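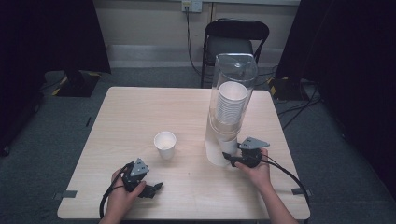
Cup tube drops two at a time, or one lands sideways

flader_bench
Posted 6th February

Break room question. We replaced the open sleeve of paper cups with an upright clear tube, lid on a hinge at the top, cups loaded rim-up, taken from the bottom. Capacity is fine. Dispensing is erratic. Either two cups come down nested together, or a single cup comes loose inside and lies over near the base, and then you have to get your fingers in and fish it out. The stack above it stays where it is.

Cups are plain white paper, hot drink type, bought by the case of 2000. The old cups were from a different supplier and had a slightly thicker rolled rim. I have not measured either one. Tube is clean and stands level on the table.

Is this the tube or the cups?

kumero
Cups, most likely. A bottom-pull tube holds the stack by the rim of the lowest cup. If the rim is undersize the retainer passes it early, and the cup goes down without anybody pulling it. If the rim is right but the cups are pressed together hard, you get doubles. You have both symptoms, which suggests undersize rims and a tight stack.

Measure across the outside of the rim with calipers, on a cup that has not been squeezed. Then measure the opening at the bottom of the tube with the retainer at rest. Post both.

privon191
Disagree that it has to be the cups. Rim-up in a vertical tube relies on the retainer being symmetrical. If one tab is bent or has lost its spring, the cup is released on one side first, tips, and ends up on its side. I have seen this on tubes with perfectly good cups in them. Take the stack out, look up from underneath, and press each tab in turn. They should all feel the same.

kumero
A weak tab gives tipping. It does not give doubles.

privon191
It does if people pull harder to compensate. Which they do.

Cho
Before anyone buys calipers: how are you loading it? If you open the lid and push the whole sleeve down until it stops, the cups lock together. Paper cups have very little taper and the air between them gets forced out. Fan the sleeve first. Hold it loosely, roll it between your palms and let the cups separate, then lower it in. Do not press on the top of the stack to get the lid shut. If the lid does not close freely, take out a few cups.

flader_bench
Loading was exactly as Cho describes, pushed down until it stopped. Numbers when I have calipers.

Ju-won Ryu
Adding one point on humidity. We had the same fault in January with a tube next to the kettle. The rims of the lower cups picked up moisture and went soft, and a soft rim folds past the retainer. Moving the tube to the other end of the counter cured most of it. Check whether the lowest cups feel different from the ones at the top.

Also, store the opened case with the bag closed. Ours was sitting under the sink with the bag wide open.

privon191
Steam would have to be fairly constant to do that. The tube wall is closed on all sides.

Ju-won Ryu
The bottom is open. That is where the soft ones were.

flader_bench
Calipers borrowed. The rim is almost 3 mm under the old cup, which I still had one of. The tube opening is adjustable, with a screw collar I had taken for decoration. Closed it down 2 turns.

Tab check as per privon191: one is noticeably weaker than the others. So both of you get something.

Reloaded with a fanned sleeve, lid closing without pressure. Pulled cups one after another and stood each on the table. Singles until near the end of the sleeve, then one double.

kumero
The last few in any sleeve are compressed from shipping. Separate those by hand. I would leave the collar alone now. If you go tighter the rims will start tearing.

privon191
Replace the tab anyway. The collar setting is masking it.

Cho
Or leave a short stack standing on the table next to the tube and skip the whole problem. In our office most people took from there.

kumero
Open cups on a table collect dust. The tube exists for a reason.

Cho
If they are turned over they don't.

flader_bench
Tab ordered. Leaving the collar at its present setting until it arrives, then I will open it up one turn and test with a full sleeve.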